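Worn dampers or just bad tyres? Kamel estate, 70,000 miles

zakhar_t
Hello all. I bought a used Kamel estate in April and I am mostly happy with it. On the motorway it is quiet and the seats are very good. But at 60 mph on an uneven road the back of the car begins to float, and my wife feels sick after a short distance. The garage in Ferncombe wants to change all the dampers. Is this normal for the age? 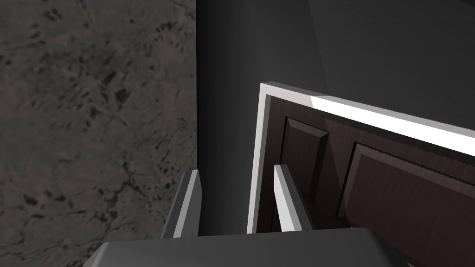 Grey speckled stone, dark wall.

oldsaloon9
I would not pay for four. Mine had the same float and it was only the rear pair. Which tyres are on it?

zakhar_t
Akell on the front, something without a name on the back. The pressures I have checked 3 times.

brackenhill
Then change the back tyres first. Cheap tyres have soft side walls and they make any estate feel loose. Dampers last much longer than garages like to say. 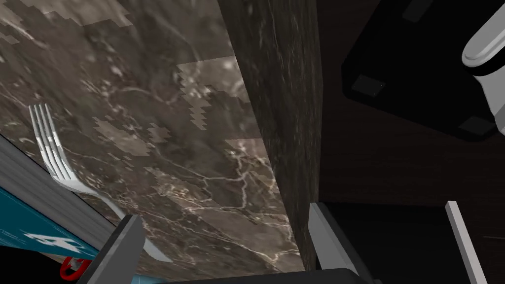
Re: Worn dampers or just bad tyres?

oldsaloon9
Sorry, I don't agree. Soft tyres make it slow to turn, they don't make it float. Look for oil on the damper body — if there is any, you have your answer.

brackenhill
Mine were dry and still finished, so that test proves little. 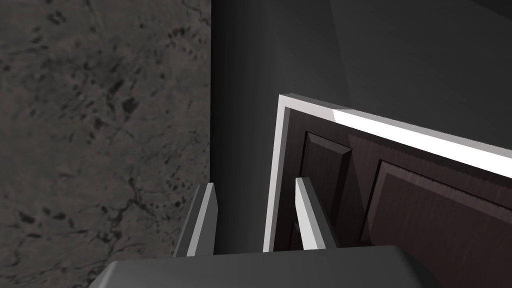
Haruna Yagi
Moderator, Ride and Handling

Please keep it friendly, both of you. I drove the same model for nine years, in Cidholm, where the roads are poor. Zakhar, ask for a proper suspension test before you buy any parts. Change dampers in pairs on one axle, and have the rear bushes looked at too.

zakhar_t
Thank you, Haruna. I will book the test and write the result in this thread. The tyres I will probably change in any case.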